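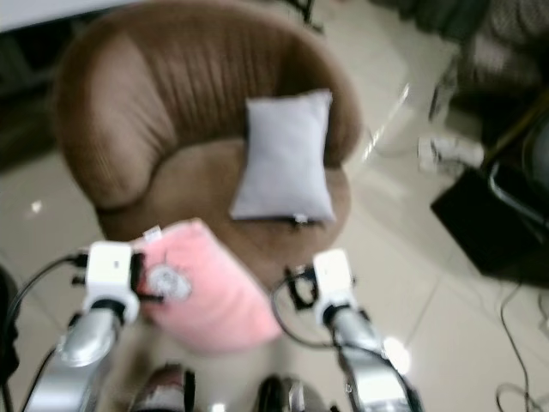
Kieran Lambert reckons I'm being unfair and that the cushion job is "basically solved, it just needs looking after". Fine. Let's talk about the looking after, because that's where my week goes.

Thread on keeping a two-armed machine in working order at Trullow. It got long.

1/ The task on paper: two cushions, one tub chair. Grey one stays at the back, pink one goes where it's told. The Nuttall brochure has a page on soft goods and it uses the word "effortless" twice. Whoever wrote it has never had to re-zero a wrist before breakfast.

2/ First thing in the morning is the cold check. Arms parked, power off, waggle each gripper by hand. There should be no play at the wrist bracket. On the left there's nearly always a bit. I was told this would "bed in". It was told to me in April.

3/ The bracket screws. Four turns of the wrong sort of driver and you've rounded the head, so buy a decent one and keep it in your pocket. Paint a line across each screw and the bracket once it's tight. If the line has split, the screw has moved. Cheapest bit of monitoring on the whole machine and it isn't in the manual.

4/ I was asked why I don't just use more threadlock. I did. Then the finger unit had to come off and I spent a lunch hour with a heat gun. Small dab, medium strength, leave it overnight. Anyone who says it's fine after 30 minutes can come and do mine.

5/ Cables. If you read one post, read this one. The lead to each gripper needs a loop of slack at the wrist, and the size of that loop matters more than anything in the software menu. Too short and it tugs at full reach. Too long and it finds something to catch on.

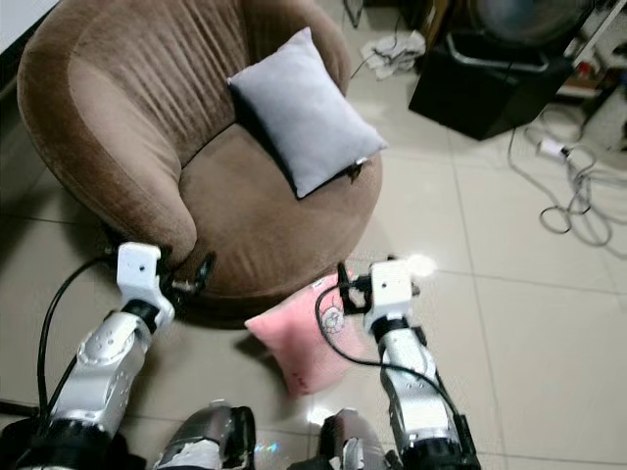 6/ My rule is to drive the arm to the furthest pose it will ever need, add a hand's width, and clip it there. Then drive it to the most folded pose and look again. People skip the second half. We've had 3 gripper leads go at the connector and I'd put every one of them down to the folded pose.

7/ Terence Hulme from Grutden replied to an earlier thread saying they run theirs inside a sleeve. I'm not convinced. A sleeve looks tidy and it hides the bit you need to see. If a lead is going to chafe I want to spot it while walking past with a tea.

8/ Grip force. The default setting is written for boxes. Plush is not a box. The fingers close, the fabric squashes, the motor current hardly changes and the machine decides it's holding nothing. Or you turn it up and it decides it's holding something while chewing the seam.

9/ What works for us, so far: take it by a corner, low force, slow close, and set the "held" threshold from your own cushion instead of the table. Ours ended up at 34 on the controller's scale. I have no idea what the units are. I've asked. Erneddale's support desk has a ticket open and it's older than some of my socks.

10/ Clean the finger pads. Plush sheds. You won't see it until you wipe them with a white cloth and then you'll feel a bit ill. Dry cloth first, then a barely damp one, no solvent, let them dry before you close them on anything.

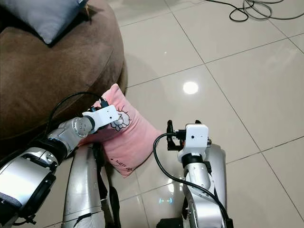

WHAT I CHECK AND WHEN

11/ Every morning: play at both wrists, paint lines, cable loops, pads. Home both arms and watch the fingers open fully. If one side opens slower than the other, don't start, find out why.

12/ Every 200 cycles: grip threshold again, same cushion, same corner. It drifts. The supplier says it doesn't. I've got a notebook that says it does and I'm going with the notebook.

13/ When something has been knocked: redo the zero on that arm, then the other one too, even if it looks fine. Two arms that each think they're right and disagree by the width of a finger will pull a cushion cover apart between them.

14/ Shiny floors. If your vision setup starts seeing things low down, try moving the lamp before you ring anybody. I lost most of a day to a "calibration fault" that went away when the light moved. The engineer on the phone had wanted to ship me a new board.

15/ So is it solved, Kieran? It picks up a cushion. I'm pleased when it does. But add up the hours with the driver and the cloth and put them next to the hours saved, and show me that sum on a slide for once.

16/ Someone's asking which driver. 2.5 hex, ball end for getting in, plain end for the last quarter turn. Never tighten with the ball end.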